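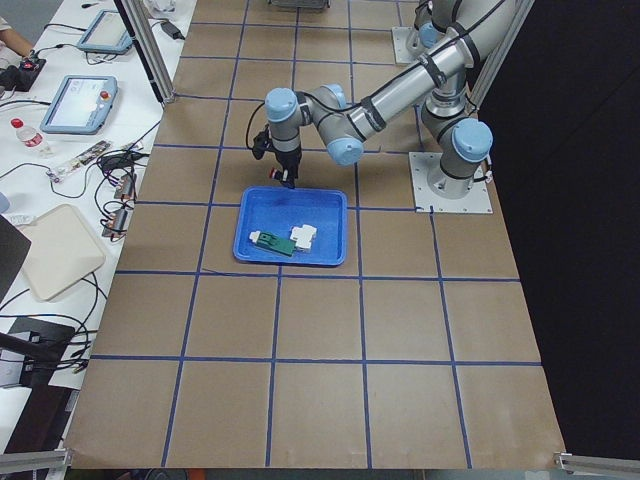 *The near arm over the tray, green part and white part inside.*

I lost most of Monday to a cable. I'm writing it down so I don't lose another day to the same one.

The job on the Trondden cell is dull: pick a part out of the blue tray, hold it, put it back. The near arm ran fine all morning. After lunch it started throwing protective stops on the way back from the tray. I got 7 of them before I quit pretending it was a fluke. The log said joint torque limit every time, code 448 on our supervisor program, and nothing else of use.

I blamed the payload setting first. Deirdre Hegarty had changed the fingers in April and I figured the mass was never updated. It was fine – she'd done it properly.
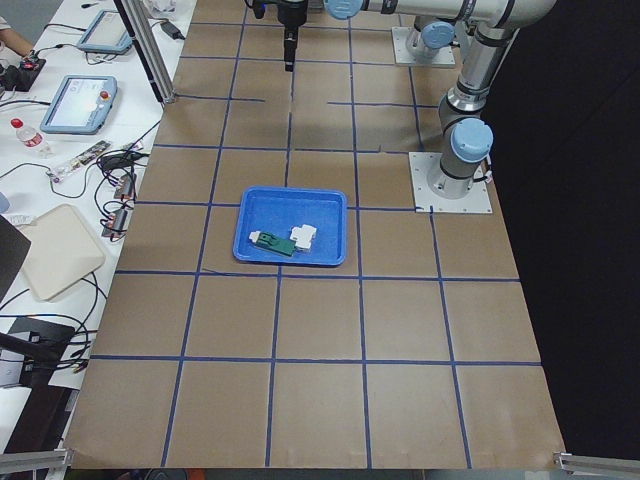 *Last changed: Nov 11, 2024*

Awuor Mushi worked it out by jogging the last wrist joint by hand from the pendant. Past a certain angle the gripper cable pulled tight against its strap, and the arm read the pull as a collision. One strap had crept down the forearm and eaten the slack. On the reach out there was enough cable. On the return the wrist turns further, and there wasn't.

What bothers me is the two hours I spent clearing the stop and running it again. A protective stop is the arm telling you something, and I treated it like a nag screen. If the connector had let go with a part in the fingers, I'd be writing a longer post.
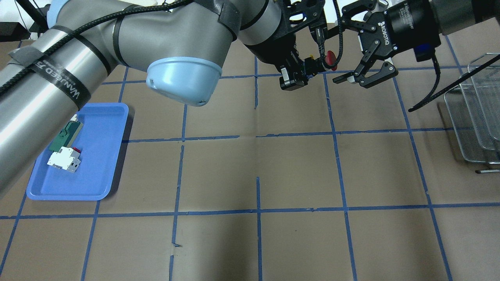
## What I changed

- Moved the strap back up and left a bigger loop at the wrist.
- Capped the last joint in software, well short of where it pulled.
- After three stops in a row, the program now locks out until someone signs the sheet.

Peadar Lenihan wants the same cap on the second arm. I haven't checked that one yet.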